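The Stekden Yard project: your questions, my best answers

By Jennylyn Gatchalian
April 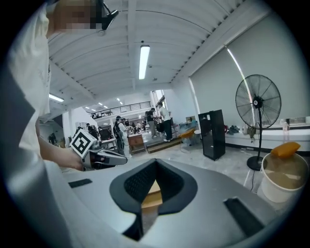 I live two blocks from the old Szulc warehouse and I've been going to the planning meetings since last fall, so people keep stopping me at the store to ask about it. I'm typing up the answers so I can just send a link!

What are they building?
Apartments over shops, plus a small public plaza on the Plollanitz Street side. The warehouse front stays – the back half comes down.

How many apartments?
The plan filed with Fasetville has 90. An earlier version had more, and that's the one still floating around on flyers.

Will I lose my street parking?
Some of it, for a while. The curb lane on Plollanitz closes during demolition. After that the city wants a loading zone there, and I'm still trying to find out what hours it would run.

When does work start?
Depends who you ask. The developer's project manager, Nazar Dovhaniuk, told us demolition should take roughly 3 months once the permit is issued. It hasn't been issued yet.

Is the bus stop moving?
Yes, around the corner, and I'm not thrilled (it's uphill, and there's no bench). If you ride that bus, please write in about it.

Can I still comment?
You can! Email the planning office or drop a letter at the front counter before 4 p.m. Put the project name at the top or it goes in the general pile – ask me how I know.

Do you work for the developer?
No. I get this one a lot.

2 comments
2 shares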